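Grotlow Interfaith Fellowship
Minutes of the Retreat Planning Meeting
Monday, March 12, 2018

The meeting was called to order at the Bellis Street hall and opened with a silent prayer. Ulises Acuña presided. The minutes of the previous meeting were approved as read.

1. Fall retreat
The members discussed whether the September retreat should again be held at Clisuslow. The retreat house has offered the same weekend as last year and has asked for a deposit of $600. It was noted that the chapel there is small and that evening prayer had been crowded. Moved and seconded that the booking be accepted and the deposit paid. Carried, with 2 opposed.

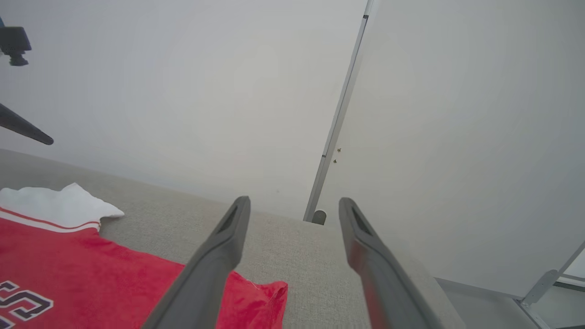
2. Registration
The secretary reported 34 names on the early list. Families who attended last year will be contacted first, and the form will go out with the Easter bulletin. Meals will be vegetarian on both days so that all the congregations may eat together.

3. Speakers
Two invitations have been sent. The Sidach congregation has agreed to lead the Saturday morning reading -- the text is still to be chosen. Members asked that the talks be kept shorter this year, with more time left for silence. The chair will write to the speakers accordingly.

4. Transportation
A request was received for a bus from Grotlow. The secretary is to obtain prices before the next meeting. Deferred.

5. Other business
The hymn sheets need reprinting. A correction to the third page was noted.

There being no further business, the meeting was adjourned at 8:50 p.m.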